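Foro Trastard > Casa y orden > Escritorios

Tema: Organizador de rejilla o cajones para el material de oficina

nerea_toledo
12 January 2020
Hola. Trabajo en casa, en una mesa de madera clara, y al final del día siempre lo tengo todo por encima: tijeras, lápices, notas adhesivas, clips. Tengo un organizador rectangular de malla metálica negra y no sé si seguir con él o comprar la cajonera pequeña de Keltico. ¿Qué usáis?

villanueva14
Yo seguiría con la malla. Se ve lo que hay dentro y se limpia con un trapo. Los cajones se llenan de cosas que no usas.

Rosaura C.
No estoy de acuerdo. En una cesta abierta los clips se van al fondo y acabas volcándola para sacar uno. Llevo dos años con cajones y no vuelvo.

nerea_toledo
A mí con los clips me pasa eso mismo. Lo que suelo tener fuera es esto: 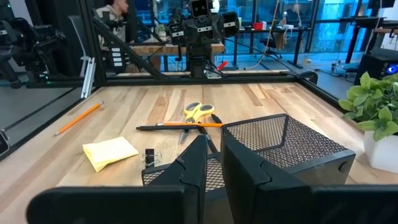

Los lápices los uso a diario y las tijeras casi nunca, así que igual esas podrían ir a otro sitio. Las notas adhesivas las quiero a mano, pero si las meto de pie se doblan.

villanueva14
Pon las notas fuera, al lado del teclado, y los clips en una cajita dentro de la cesta. Con eso te ahorras la cajonera.

Rosaura C.
Una caja dentro de otra caja, no lo veo. Si son pocas cosas, un cajón con separadores y listo.

ternum
Depende del fondo de la mesa. La mía es estrecha y la cajonera me quitaba sitio para escribir. La devolví.

nerea_toledo
Mi mesa tampoco es muy honda. Voy a probar lo de la cajita hasta febrero y, si no me apaño, miro la cajonera. Gracias a los tres.

Rosaura C.
Vale, pero mídela antes de pedirla.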